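Bench notebook, shared workshop, Callinstead
May, evening, started a bit after 7

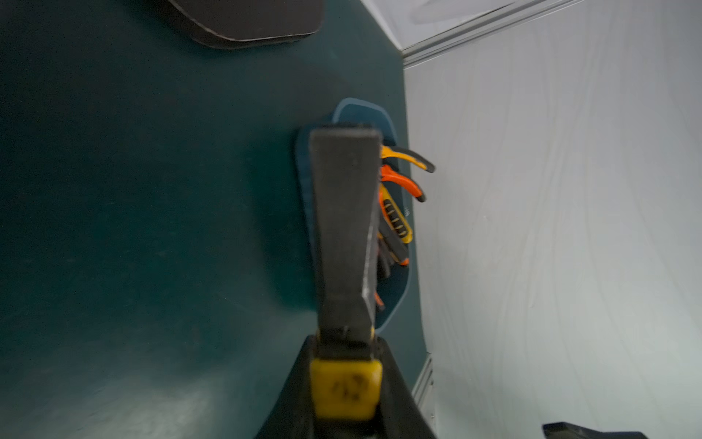 Right, where was I. The left arm is back on its mount and I've swapped the wrist bearing, so tonight was meant to be a quick check that everything still homes properly. Quick, ha! It took me until nearly nine to get the wrist to stop about where it used to, and then I found I'd put the spacer in backwards, so off it all came again. Note to whoever does this next: the chamfer faces the elbow. I've written it on the inside of the parts bin lid as well.

Anyway, it homes now. Did it ten times in a row from different starting poses and I'm happy with it.

On to the fun bit, picking from the blue tray. I've left real tools in it on purpose (two pairs of pliers and the yellow and black utility knife, plus whatever ends up in the bottom) as I'm sick of tuning this thing on foam blocks. Foam forgives everything. Pliers roll, they've got curvy handles, and they hook on each other the minute you lift one. Damián Insaurralde reckons I should start with one tool on its own and add the rest later, and he's probably right, but I wanted to see how bad it would be first.

Pretty bad! Out of the first batch I got maybe a third of them clean. The usual failure is that the finger comes down on the handle a touch off centre and the pliers swing around on their pivot, then we're holding them by one grip and the rest of the tool is wherever it likes. The orange-handled ones are worse than the yellow ones, and I haven't worked out why. Could be the curve, could be the grip material. The knife is easy by comparison. It's got a ribbed grip, so there's something to bite on, and it lies fairly flat.

Closing force: I had it at 100 percent left over from the Binanby job and it was squirting the handles out sideways like a wet bar of soap. Dropped it to 60 and it held much better but let go of the pliers on the way up. Settled on 70 for now. I'd like to try it with a softer pad on the finger too. There's a light strip down one edge where it's worn, and I'd rather glue something over that than print a whole new finger, at least until the shape is settled. Duman still has half a sheet of the thin rubber in the drawer under the drill press, I think. Must ask before I cut into it.

Speed is fine. I slowed the last bit of the approach down so I could get to the stop button in time, and I'll leave it slow until it's boring to watch.

Also spent way too long on glare. The teal top throws a bright patch back at the wrist camera when the overhead lights are on, and the tray finder gets muddled by it. Turned off the row nearest the door and it behaved straight away. Not a real fix, obviously, but it got me through the evening. I might try a bit of tracing paper over the lamp.

Waveck controller dropped its connection 2 times, both while I was jogging the wrist by hand. Reseated the plug and it hasn't done it since. Keep an eye on that cable, it's got a tight bend near the clamp and I don't love it.

To do next:
soft pad on the finger, then run the pliers again at 70
log which handle it grabs so I can stop guessing about the orange ones
reroute the controller cable with a bigger loop
same test with the second tray, once the blue one is going well

Power's off at the wall, the spacer drawing is in the folder, and the old bearing is in a bag on the shelf if anyone wants a look at it. It's properly crunchy.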